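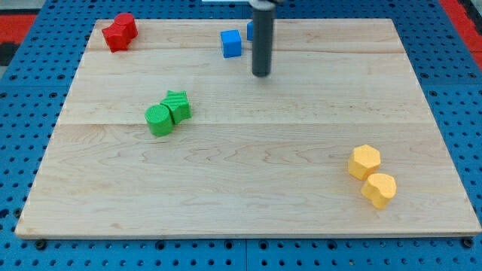

Lellamby Makers Club – Tabletop Group

Home | Gallery | Workshops | Join | Contact

Hello from the Vurnstead workshop! I finally got myself organized and wrote up our April block sessions (I know, I know, I promised to ages ago). We cut and painted 70 blocks for the play corner at Saliba Hall, and I still have paint under my nails.

Red blocks, blue blocks and a green pair, out on the maple board. I love that wavy grain so much I almost don't want to put anything on it – and the blue goes so nicely with the pegboard underneath!

The blocks will live in a tub by the door at Saliba Hall, so help yourselves. Next up is a batch of 30 little arches for the Zelbridge fair, and we start at 3 in the afternoon, as usual. Bring sandpaper if you have any, the fine kind is nearly gone.

3 comments | Share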